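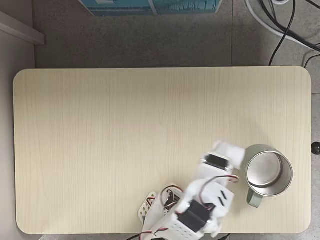
The Mug You Reach For
Speaker notes, Marcelino Barros
Gremia Home and Kitchen Evening, Flodness Library, 25 June 2021

OPENING (slow down, let people find their chairs)

Good evening, everybody, and thank you for coming out when you could be sitting in your own yards with something cold to drink. I'm Marcelino, and for 13 years I've sold housewares at Skorkance, over on the corner by the bus stop, so I have spent a good part of my grown-up life watching people pick up mugs, turn them over, put them back, walk off toward the dish towels and then come back for the very same mug. I love that. I could watch it all day, and some days I do.

Ask for hands: who has a favorite mug at home? Wait for it. Who gets a little grumpy when somebody else is using it? (Let them laugh, and own up to being one of the grumpy ones.)

THE METAL MUG

The one on the slide is a metal mug with a shiny steel inside, a sage-green rim and a pale green handle. We'll stay with it for a while. I know metal mugs make people think of campfires and beans, and I grew up with those too – my mother kept a dented one hanging by the back door for rinsing off our feet. But I'd like to talk you into letting one live in the kitchen.

Look at the rim first. When customers ask me what to check before they buy, I tell them to run a finger all the way around the edge, because that's where your mouth goes, several times a day, for years. A rounded edge feels friendly. A thin sharp one you'll notice on the first sip and then on every sip after that. Green one on the slide has a rounded rim, and I'm very fond of it for that.

Then the handle. Pass the sample mugs down the rows at this point, starting from the left, and remind people they are samples! Have them hold one as if it were full. Can you get two fingers through? Do your knuckles touch the side? With a plain single-wall metal mug that matters a great deal, since hot coffee will come straight through to your hand. A double-wall mug is kinder, and you can usually tell which you have by pouring in hot water and waiting a minute before you touch the outside, carefully please.

Now the inside. Bare steel shows everything, and I've come to think that's a point in its favor. Coffee leaves a brown ring, tea leaves a darker one, and you can see just how far you've gotten with the sponge. For a stubborn ring I use a spoonful of baking soda and a little warm water, make a paste, leave it while I do the rest of the dishes, then wipe it around with a soft cloth. No steel wool, or you'll have scratches looking back at you from the bottom every morning.

(Somebody will ask about the microwave. No. Not the metal ones, not even for a few seconds. Be nice about it, there's always one person who has already tried.)

WHERE THE MUG SITS

My favorite part, and the part where I tend to run over, so keep an eye on the clock.

We fuss over the mug and forget the table. A light wood-grain top like the one on the slide is a pleasant thing to have in a room. It bounces the daylight around, and a soft green looks very well against that pale beige, much better than it does on my own dark table at home. Rounded corners are worth having too. Anybody who has carried laundry past a square-cornered table knows the bruise I mean, right at the top of the leg.

What I'd ask you to think about is how far in you set your drink. Most of the spills I hear about at the store began with a mug near the edge and an elbow going by, or a sleeve, or a cat. Move it in a hand's width. Turn the handle so it doesn't stick out over the side. My sister thought I was being a terrible old fusspot about this until she lost a full cup of cocoa into an open drawer of place mats, and now she turns the handle in at my house, too.

Coasters: yes, if you'll use them. Cork is quiet and cheap. If you have a hard tile floor under the table, I'd say metal mugs earn their keep a second time, because a dropped ceramic one on tile is a dustpan job, and a dropped steel one is generally a dent and a loud noise.

HOW MANY DO YOU NEED

I keep three on the hook and the rest in a box, and I swap them when the weather turns. The Barbosa family, who run the bakery next to us, did the same thing in April and gave the extras to the school fair, where they were gone before lunch. If you can't close the cupboard door without holding something back with your other hand – and I see some of you smiling – take everything out tonight, set it all on the table and put back only what you've drunk from lately. Leave the sentimental ones in. I'm not a monster.

QUESTIONS, THEN TEA

Collect the sample mugs before the tea comes out. Kettle is in the side room, switch is behind the door. Thank the library for the chairs, and mention that the baking soda instructions are on the green sheet by the exit.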